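Hastel index

The Hastel index is a pedigree rating used in jump racing to estimate how well a young horse will stay three miles or more. It was devised in 2000 by the bloodstock agent Waldemar Wilczyńska and takes its name from Hastel, the stud farm where he kept his records. The index appears in some sales catalogs and is often quoted by sellers. Its value as a forecast has never been shown to the satisfaction of its critics.

Method

Each horse is given a score based on the stallions in the first four generations of its pedigree. Every stallion is placed in one of five classes, from Sprint to Extreme Stayer, and those closest to the horse count for more. Mares are scored only through their own sires. A mare who won over long distances herself therefore adds nothing directly to the number, an odd gap in a system sold as a guide to stamina.

The classes were assigned by Wilczyńska alone. He said he relied on race records and "the look of the stock," but the worksheets were not published, and it is hard to say how much weight he gave to each.

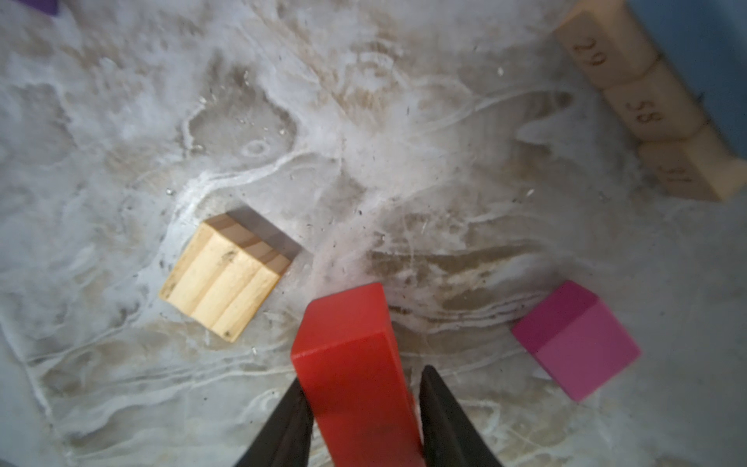
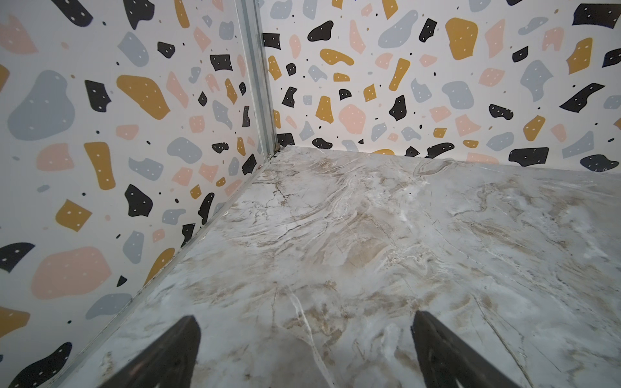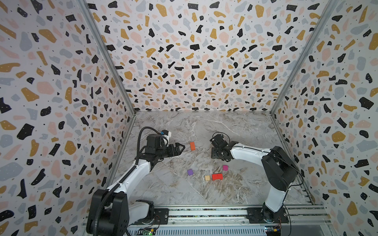 Class assignment is the weakest part of the index. Several stallions were moved from one class to another after their runners did well, and the older scores were then quietly revised. Sorting of this kind works when the differences are plain to anyone. A glossy red block and an unpainted wooden cube with its grain showing, as in the first picture, will go into separate piles whoever does the sorting. Two stallions whose runners win at anything from two miles to three and a half will not, and other agents given the same race records have placed the same sire as many as two classes apart.

Testing

The only sizable check was made by Przemysław Malinowski, a racing statistician, who followed 794 horses through 2670 starts over fences and hurdles. He found a weak link between a high score and finishing position in long races. Most of it went away once he allowed for purchase price. Expensive horses tended to have high scores, and they also tended to go to the better trainers.

Supporters replied that the sample took in too many novice hurdles - a fair point, though they have not offered a sample of their own.

Use

The index was adopted by the Fitcombe store sale and later by the Vunus catalog service, which dropped it after a few seasons. Fitcombe still prints it beside each lot. A modified version, the Nechyporuk scale, scores mares on their own racing records but keeps the five stallion classes unchanged.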